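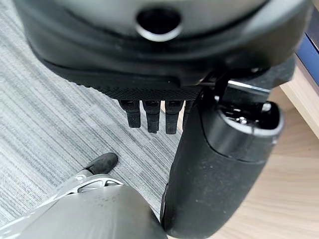 Figure 1. View from the wrist camera. The two gripper fingers are at the lower left and the right, with carpet and a wood surface behind them.

Unit 7: Collecting demonstrations for a learned policy

Course notes, Tongate Robotics Laboratory
Last revised January 10, 2018

1. What we are collecting

In the previous unit we trained a small policy on data which was given to us. In this unit you make the data yourselves. One example, in the sense used here, is a complete recording of one attempt at a task: the wrist images, the joint positions, the opening of the gripper and the commands from the operator, all with time stamps. We call this an episode. A single image from the episode is called a step, and please keep these two words apart in your reports. Last year several groups wrote "examples" for both, and it was difficult to know how much data they had.

The class set from October has 405 recorded episodes. After checking, 359 of them were accepted for training. The others remain on the server in a separate folder, and we will use them in section 5.

2. The wrist view

A camera at the wrist moves together with the gripper. For this reason the fingers stay in the view during the whole episode, and the background changes. Compare with Figure 1. The finger on the right is matte black and takes a large part of the image from the middle down to the bottom, and only a part of the grey finger is inside the view. The policy receives exactly this and has no other picture of the room, unless you add a second camera.

Two consequences are important for the exercise.

First, the fingers hide things. An object that the operator sees easily from the side can be behind a finger in the wrist image. If you grasp by looking at the object with your own eyes, you may record an action for which the image gives no cause. The student policy cannot learn this. Drive from the monitor.

Second, the background is part of the input. In Figure 1 there is grey carpet with fine streaks on the left, and a light wood-grain surface on the right. If all your episodes begin over the carpet, the network may use the carpet as a sign of "beginning of task". Change the starting place between episodes and write it in the log.

Bright reflections are a similar matter. Metal parts and glossy covers give small white spots that move when the wrist turns. Do not try to remove them from the images afterwards. It is better to record under both light settings of the room, so that the spots are not always in the same place.

3. Procedure for one episode

Work in groups of 2. One person operates and the other keeps the log. Change roles after each block.

Start the recorder (we use Irnora, the same version as in unit 5) and wait until the wrist image is shown on the monitor.
Bring the arm to the starting pose on your sheet. Small differences are welcome.
Open the gripper fully and read the value. It must agree with the value on the sheet.
Press record, wait one second, then begin.
Do the task at a steady speed. If you make a mistake and can correct it, continue. A corrected mistake is useful data.
Stop the recording when the arm is again at rest.
Write success, failure or unclear in the log before you look at the replay.

The last point is perhaps strange for some of you. We want the label from the person who was present, and afterwards a second label from the replay. When the two labels differ, we talk about the episode in class.

4. Which episodes to reject

Reject an episode if images are missing for longer than half a second, if the time stamps go backwards, or if the camera has moved in its holder. To find the last fault, compare the first image with the reference image from the Butell calibration sheet – the fixed parts of the gripper housing should be in the same position in both.

Do not reject an episode only because it is slow or not elegant. A failed attempt is also kept, with its correct label.

5. Exercise

a) Record one block of episodes following section 3 and hand in the log with the data.

b) Take the rejected episodes from the October set. For each one, write the reason for rejection in one line. Say also if you agree with it.

c) Train the baseline policy once on the accepted episodes and once on all of them. Use the same random seed. Report both results, also if the difference is small.

Reading for next time: chapter 2 of the Fairweather notes, the part on distribution shift.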